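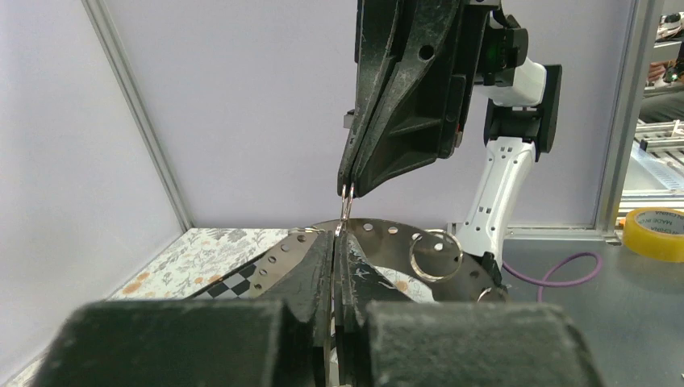 Ticket: Screen 2, centre channel drops out during features
Site: Linthorpe Picture House
Status: Closed
Priority: High

Sunday, 14:10. Dialogue lost 29 minutes into the matinee. Music and effects unaffected. Trailers and adverts played normally. Audience moved to Screen 1.

14:35. Restarted the Skiler sound processor. Centre channel returned, then failed again after 13 minutes. Fader at 65 throughout.

15:20. Swapped centre and left amplifier outputs. Fault stayed on centre, so the amplifier is ruled out. Pink noise at the processor output was intermittent — output card suspected.

16:05. Reseated card. No change. Log shows 100 clock errors on that output and none on the others.

17:40. Fitted spare card from Dellport. Reloaded the Screen 2 settings file and checked levels at the reference seat. Ran the full feature with no dropout.

Follow-up: order a replacement spare. Faulty card to be returned to Dellport.

Comments (2)

rowf_left: Was at the matinee. Lips moving, violins only. Got a refund.

projbox: Same card failed here in August. Check the firmware before fitting the new one.

Related tickets
Screen 1: subtitles missing on second reel
Namboodiri season: wrong aspect ratio on trailer
Foyer display not updating

This site uses cookies. Accept | Manage settings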